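Fornwood Home Forum > Laundry and Cleaning > Towels stopped absorbing after switching machines

pkettle
Posted 21/07/2019
We moved in the spring and went from an old top loader to a Stodik front loader that came with the house. Since then the kitchen and cleaning towels just push water around on the counter. Same detergent as before (Lamrani powder), same amount, warm cycle, then a medium dryer. Bath towels are a bit stiff but they still dry you off. Water here is hard. The town report says 240 ppm.

Is it the machine, the water or the detergent? I would like to rule things out before I buy new towels.
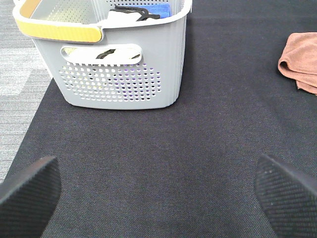
Gray basket with the yellow grip, cleaning towels.

graywater_dan
Powder in a front loader with hard water is your problem. It uses a lot less water than the old one did, so the same scoop is too much. Cut it in half and run one load with no detergent at all. If you see suds through the door, that's what is left in the cloth.

mollusk77
Disagree with Dan on the powder. Powder is usually better than liquid in hard water. The dose may be off, but I would look at the dryer first. Are you using dryer sheets? They coat microfiber and it quits absorbing.

pkettle
No sheets. There was a bottle of softener left in the cabinet by the previous owners and I did use it in the first few loads. Could that still matter months later? The towels are mostly microfiber, with a few cotton ones mixed in.

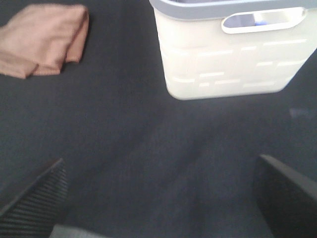 mollusk77
Yes, it could. Softener stays in microfiber for a long time. It also builds up in the dispenser drawer, so pull the drawer out and wash it in the sink. Then do two hot washes of the towels with a half dose and an extra rinse.

Yasmine Kamel
I ran the linen side of a small guest house for years and we kept microfiber and cotton apart completely. Cotton sheds lint, microfiber grabs it, and then it smears. One container for each, and they never went in the same drum. It was a nuisance for the first week and then it was habit. We had a 425 square foot laundry room to do it in, though, which helps.

graywater_dan
Separate loads for a handful of rags is a waste of water. I wash everything together and my towels are fine.

Yasmine Kamel
Yours may be. Depends what you clean with them. If it's windows, you will see the lint.

pkettle
I went with two containers — gray basket for microfiber, white bin for cotton. Cleaned the drawer too, and it was full of blue sludge.

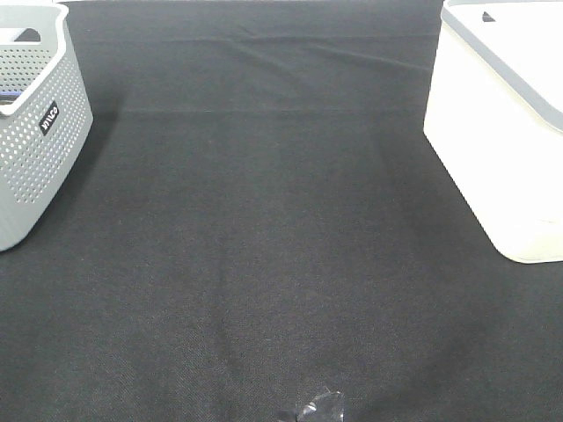 hollisrow
Check the spin speed while you're at it. My Stodik was set to 1000 by default and the towels came out of it creased flat. I dropped it a step and they feel better. Also clean the filter behind the little door at the bottom. Put a pan down first.

graywater_dan
Spin speed has nothing to do with absorbency.

hollisrow
Didn't say it did. He mentioned stiff bath towels in the first post.

pkettle
Update after two hot washes at half dose. Suds in the first one, almost none in the second. The microfiber picks up water again, not quite like new. I air dried this one overnight and folded it this morning.

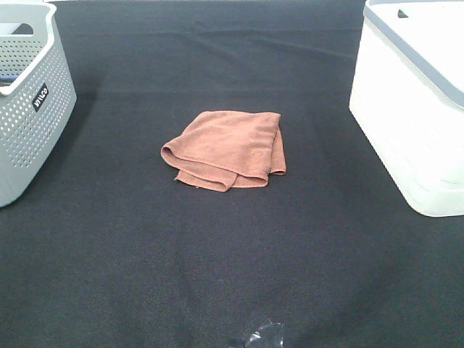

mollusk77
Good. Do one more with a cup of white vinegar in the rinse and then leave it alone.

graywater_dan
Vinegar is hard on the door seal. I had to replace mine last December and it cost me $198 with labor. Citric acid if you must, and not every week.

mollusk77
One cup, one time, won't hurt a seal.

pkettle
I'll skip the vinegar for now and try another plain rinse. Does anyone have the Fladix softening filter on their supply line? Thinking about one for the hard water but I can't tell how often the cartridge needs changing.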